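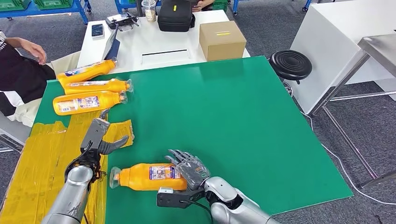 Bottle station at Pavness, right hand on the fourth bottle.

Home Diary Workshop notes Reading Contact

Sunday, evening
Raimonds Baranauskienė

Open day at the Truveck lab in Pavness. Left the house at half past nine, took the slow train, walked from the station. The building is an old ropeworks with 1907 cut over the door. Signed in, was given a paper badge and a sheet with the running order. Four stations, of which I saw three properly. The fourth, a pallet thing, was switched off when I got to it and still off when I left.

Most of my time went on the bottle station. It is a two-armed machine at a green table, with a different tool on each arm. The right arm carries a jointed hand with grey fingers. The left carries a plain two-jaw gripper. I had expected a matched pair and asked why they were not. The answer was that Truveck wants to compare the two on the same objects without moving the bench or changing the lighting, and that swapping tools between runs cost them more in recalibration than it gave back. Reasonable. It does mean that the comparison also includes whatever differs between the left and right arms, and I said so. They have a set of runs with the tools exchanged, which I would like to see.

The objects were orange plastic bottles with blue and white labels, laid on their sides. Lying down is the harder case. A standing bottle presents the same width from any direction, so the approach angle hardly matters. On its side the bottle has a long axis, the wrist has to turn to suit it, and a small sideways error will set it rolling. The caps did not all point the same way either. The hand takes the bottle near the base, with the fingers curled over the top. I would have gone for the middle, nearer the balance point, but I was told the grip position is left to the controller and that they do not correct it unless the bottle is dropped.

The two-jaw gripper waits open above the table between moves. One of its fingers is curved, which ought to help with round stock. I made a sketch of the finger profile on the back of the running order and have since lost the sheet. To redraw from memory tomorrow, before it turns into what I would like it to have been.

Cabling. The black cables at the left wrist are wrapped round the forearm where the gripper joins. On the right there is a small connector on the mount under the hand and a thin cable trailing from it. I asked about wear at the connector and was given a service interval of 270 hours, after which the lead is replaced whatever its condition. At Sustedell we replaced ours when they failed, which was always during a run.

The table edge is covered in wide yellow tape, creased and lifting in places. Tape is a good cheap marker but a loose flap near a moving jaw would bother me. I mentioned it. It was written down.

The talk was at two, given by a man from Mwakyusa, who supply the control software. Twenty minutes of slides, most of which were on logging. Each session is stored with the joint positions and the motor currents, and they keep the failures as well as the successes. The figure he gave was 1198 stored attempts on bottles alone. He did not break it down by tool, and the question from the floor about that got a general answer. A second question, on how the hand copes with a bottle half full, got a better one: the current in the finger motors is read during the lift, and if it climbs past a set limit the arm stops and puts the bottle down. I should have asked how the limit was chosen.

Lunch was a cheese roll, 24 minutes in the queue. Tea free.

Back at the bottle station for the last half hour. Noted the following for our own bench: carpet under the table deadens the noise a good deal, and a white border on a green top would make the edge easy to find by camera. Ours is grey on grey. Paint is in the cupboard already.

Train home late. Write to Truveck for the exchanged-tool runs. Return the badge holder, which is still on my coat.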